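黑色台面与白色浅水槽的日常清洁

适用范围：嵌在黑色台面上的白色矩形浅水槽，四角为圆角，中部排水，侧壁带一排溢水孔。Bundberg 系列各尺寸均可参照本页。不锈钢水槽的划痕处理方法不同，见另页。

白槽配黑台面，两边的问题正好相反：白色槽面显茶渍、咖啡渍和金属擦痕，黑色台面显水垢、浮灰和清洁剂残膜。用同一块布、同一种清洁剂从头擦到尾，通常会把槽里的污渍带上台面，干后留下一圈灰白印。本页按“清空、槽面、溢水孔、龙头、台面、归位”的顺序操作，中途不要跳步。

所需物品

中性洗洁精
小苏打粉
柠檬酸粉
软海绵（不带百洁布面）
细杆毛刷，刷头直径要小于溢水孔
Plastport 塑料刮片，或其他无金属边的刮片
超细纤维布 2 块，一块用于槽面，一块用于台面，颜色应能区分
40 度左右的温水

不要使用：钢丝球、含氯漂白剂原液、去污粉、研磨膏。柠檬酸与含氯清洁剂不得同时或先后使用，中间未彻底冲净也不行。台面若为大理石或其他含钙石材，柠檬酸不能接触台面，龙头底座一圈改用中性洗洁精。

第一步 清空

把槽内和槽沿的杯子、餐具全部移开。杯子放到台面内侧，离槽沿至少一掌宽，杯底有水的先擦干再放。瓷杯底圈多数不上釉，拖动时会在黑色台面上留下浅色擦痕，所以要提起来放，不要推。

抹布取下后单独放，不要堆在水槽里。取出排水口的滤网，倒掉残渣，用洗洁精浸泡备用。

第二步 预冲

用温水沿槽壁冲一圈，把砂粒、咖啡渣一类的硬颗粒冲进排水口。颗粒没有冲净就上海绵，等于用砂纸打磨槽面。浅水槽的槽底坡度小，四个圆角处容易积渣，冲的时候水流对准圆角，再往中间赶。

水量开到中等即可。浅槽开大水会溅到台面和后墙，增加后面的擦拭量。

第三步 清洗槽面

海绵蘸中性洗洁精，从槽沿内侧往下擦，最后擦槽底。方向保持由外向内，污水始终流向排水口。

茶渍、咖啡渍：小苏打加水调成牙膏状的糊，抹在渍上，静置 7 分钟，海绵打湿后轻擦，冲净。一次不能去除的，重复一次，不要加大力气。

灰黑色金属擦痕：锅底或刀叉留下的金属粉附在表面，看起来像划伤，多数可以去掉。用小苏打糊打圈轻擦。指甲划过有明显凹陷感的是真正的划伤，清洁无法恢复。

贴边的干硬食物：先用湿布敷软，再用塑料刮片以小角度铲起。刮片不要竖起来用。

第四步 溢水孔

溢水孔是最容易漏掉的部位。孔后的通道平时不过水，湿气出不去，时间一长会有异味。很多人反复清理排水管仍然闻到味道，问题出在这里。

细杆毛刷蘸洗洁精，逐个孔伸入，转动两三圈后抽出，每刷完一个孔在温水里涮一下刷头。全部刷完后，塞住排水口放水，水面高过溢水孔下沿，让水自行流过通道，持续半分钟，然后放空。如果水面到了孔口却不见下降，且仍在上涨，立即关水，通道可能已经堵塞，需要从柜内拆下溢水管检查。

柜内检查时顺手摸一下溢水管接头。Gatti 的接头为手拧螺母，松了用手拧紧即可，不要上扳手。

第五步 排水口

浸泡过的滤网用旧牙刷刷两面，装回。排水口金属圈与槽面之间的接缝用毛刷沿圈刷一遍。接缝处如果出现褐色细线，先按水垢处理；处理后仍在的，检查密封胶是否老化。

第六步 龙头

黑色龙头表面不要用任何带颗粒的清洁剂，小苏打也不要用。洗洁精兑温水，湿布擦拭，从上往下，出水嘴最后。

出水嘴有白垢时，柠檬酸一小勺兑一杯温水，浸湿纸巾裹住出水嘴，七八分钟后取下，用清水冲净。浸泡时间不要延长，部分黑色涂层遇酸会发灰。第一次处理前，在龙头背面不显眼的位置试一下。

龙头根部与台面交界处最容易积水垢，用布角绕根部来回拉几次。布拉不进去的地方用刮片包布。

第七步 台面

换台面专用布。先用湿布去灰，再用稀释后的洗洁精擦一遍，清水过两遍，最后干布收水。黑色台面上的雾状印子，绝大多数是洗洁精没有过净，继续加清洁剂只会更重，只用清水再过一遍即可。

收水时沿一个方向推到底，不要打圈。检查时把灯关掉，从侧面借窗光看，正上方看不出残膜。

Trivdale 哑光台面吸附指纹较明显，收水后可再用干燥的超细纤维布轻推一遍，不加任何产品。

第八步 归位

杯子擦干后放回槽角外侧的台面，水槽内保持空置。布洗净拧干，搭在龙头旁边晾开，尽量展平；揉成一团的布干得慢，压住的那块台面也会留下水印。晾干后换到挂杆上更好。

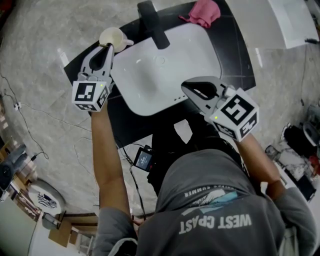
清洁频率

槽面：每天用完后冲洗一次，早晚各收一次水。
滤网：每天倒渣，每周浸泡刷洗。
溢水孔：每月一次，夏季每两周一次。
出水嘴：出水分叉或变细时处理。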